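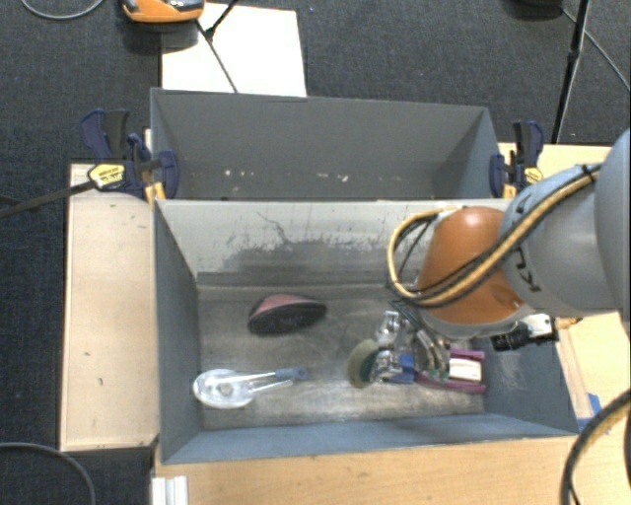

Grey bins, mixed oddments, the big one at the front

Home | Forum | Storage & Tidying | New posts | Search

Thread: One big bin or lots of little ones?

mopandglow
Right, I need opinions before I lose my nerve and buy a load of dividers. I've been going through the odds and ends from the utility room and everything small has ended up in the grey bins. The front one is the bigger of the pair and it's got the brush-like thing with the pink top in it, the long-handled kitchen thing with the whitish head, the green oval, and the purple thing with the white block between its sides. None of them have anything to do with each other! That's my problem really. Do I keep a proper mixed bin for things like that, or split it all up by room? I've got a shelf 90 cm wide to work with and no more, and I'd love to be done by June.

teatowel_tess
Mixed bin, every time. I had a set of little baskets from Prandeo and spent my whole life lifting them out to see what was underneath. With one big bin you look down and there it is. The pink on that brush shows up a mile off against the grey, you'd never lose it.

shelfish
Can't agree, sorry. A mixed bin is lovely when it's got a few things in it, as yours has. Give it a winter and you'll have string, batteries and half a torch in there. I'd put a divider in now – even a bit of stiff card – and have kitchen on one side and everything else on the other.

teatowel_tess
But then the long-handled thing won't lie flat, will it? That's what always happened to my ladles. They end up propped on the divider and then the divider falls over.

shelfish
So run the divider lengthways. Mine's 32 cm high and has stayed put perfectly well.

brackenhill
Never mind the dividers, what about the floor of that bin? It looks pretty worn to me. I had one go like that and I couldn't get the marks out with anything, so I cut a piece of Tandow matting to fit and dropped it in. Cost me less than a takeaway and it stops things sliding when you pull the bin out.

mopandglow
Ha, yes, it's had a hard life. I tried washing-up liquid and a scourer and gave up. Is the matting the ribbed sort or the smooth sort?

brackenhill
Ribbed. The smooth one curls at the corners. Dristberg do one as well but you have to buy a roll and I've still got most of mine behind the wardrobe.

oddsock_drawer
I'd ask whether brushes should be in with kitchen things at all. I know it's all going to be sorted, but bristles shed and I don't want them anywhere near something I stir with. Put the brush in the back bin.

teatowel_tess
Oh come on, you'd rinse it first.

oddsock_drawer
You would. My lot wouldn't.

shelfish
With oddsock on this one. Brushes and cloths in the back, kitchen in the front, and the green thing and the purple thing wherever they fit.

mopandglow
OK, that's a fair point about the brush. I'll move it to the back bin, get the ribbed matting and leave dividers for now (sorry shelfish). If it's full of string by winter you can all say you told me so.

Print this thread | E-mail this thread

Reader comments

pegbag80: We did front and back bins like this in the porch, works well so long as the back one gets the things you hardly use.

lidless: Does the ribbed matting go in the dishwasher? Asking before I order from Štěpánek.

brackenhill: Top rack, yes. Mine's come out fine.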